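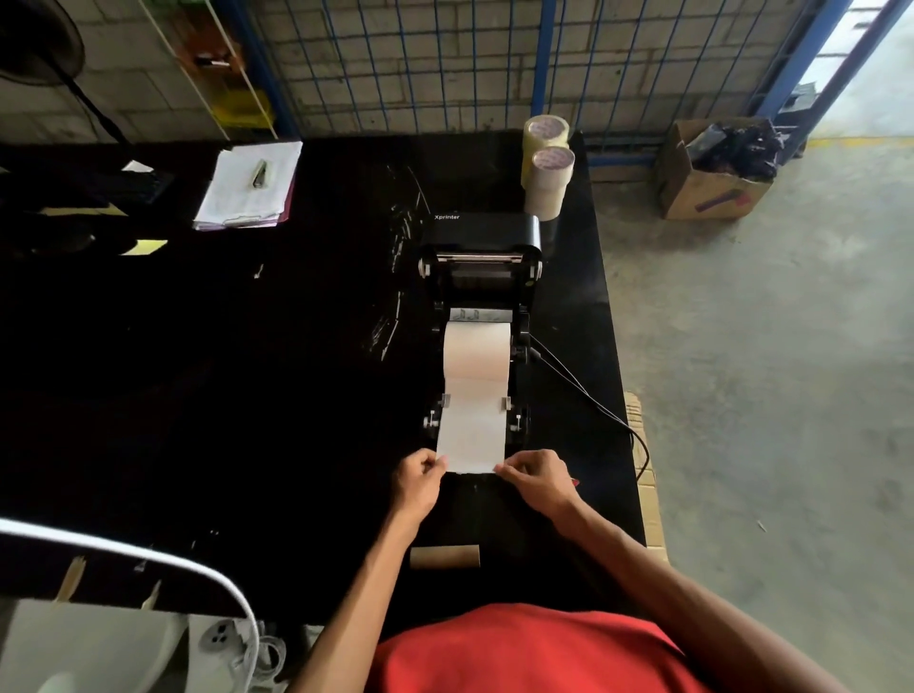

Labels drift to one side after a roll change on an Xprinter label printer

Posted in: Shipping and Packing Equipment
Status: Open
Replies: 3

Lempi Jääskeläinen
Member, Davero Fulfillment

Our packing station uses an Xprinter thermal label printer for outgoing parcel labels. The printer performed without difficulty until we finished the last roll supplied by Claneo and began a new case of rolls from Mazza. The labels are white, plain and of the same stated width as before.

Since the change, the first few labels print correctly. The printed area then moves gradually toward the left, and by the end of a long batch the edge of the barcode is missing. In one batch of 355 labels, 37 were rejected by the carrier's scanner and had to be reprinted.

I have taken the following steps so far:

Opened the lid, removed the finished core and threaded the new roll from the beginning.
Held the leading end of the paper by both edges and drew it forward between the two gray guides.
Closed the lid and pressed the feed button 3 times.
Repeated all of the above with a second roll from the same case.

The result was the same with both rolls. I would appreciate advice on whether the fault is likely to lie with the paper, the guides or the print head, and whether the printer should be withdrawn from use until it has been examined.

CimonSupplyDesk
Contributor

Thank you for the detailed account. A gradual movement to one side usually indicates that the paper is entering the printer at a slight angle. The print head itself does not move, so a fault in the head would more often appear as a blank or faint line in the same position on every label. I would not withdraw the printer at this stage.

Please carry out the following with the printer switched off and the lid fully raised.

1. Draw out enough paper to reach past the front of the machine. Take one edge in each hand and keep the strip flat. If one hand pulls harder than the other, the paper will lie at an angle even though it appears to be between the guides.

2. Bring the guides in until they touch both edges of the paper, then release them very slightly. The paper should slide freely but should have no room to move sideways. Stated widths differ a little between suppliers, and guides that were correct for the Claneo rolls may be too far apart for the Mazza rolls.

3. Look at the side of the roll. The layers should be level with one another. A roll that has been dropped or stored on its side under weight may have a raised center, and it will feed badly in any printer.

4. Wipe the rubber roller with a lint-free cloth lightly dampened with isopropyl alcohol. Turn the roller by hand and clean its full length. Adhesive on one end will pull that side of the paper faster than the other. Allow it to dry before closing the lid.

5. Lower the lid and press evenly on both sides until it is secured. Pressing on one corner only can leave the other side unlatched - this is a frequent source of uneven feeding.

Once this has been completed, run the gap calibration for your model as set out in its manual. Calibration corrects the position of the print from top to bottom. It does not correct sideways movement, and should therefore be done last.

I would advise against adjusting any screws on the printer before these checks are finished. Their settings are difficult to restore without a reference.

packroom17
Member

Same thing with ours. It was the roll. Returned the case and the replacement was fine.

Returns Office, Second Floor
Member

The procedure given above is sound. Two further points may be of use.

The cardboard core should be compared with the old one. If you have kept an empty tube from the previous supplier, place it beside a tube from the new case and check both the length and the inside diameter. Where the printer holds the roll on a spindle, a wider core allows the roll to wander as it turns, and the guides can only partly compensate for this. Our own rolls were affected in this manner in May, and the supplier exchanged them on receipt of the measurements.

Secondly, please print a short test batch before returning to full production. Ours consists of 17 labels. Lay the first and the last side by side and compare the left margin. If there is no visible difference, the batch size may be increased. If the margin has changed, mark the roll and set it aside - it should not be placed back in the case with unopened stock.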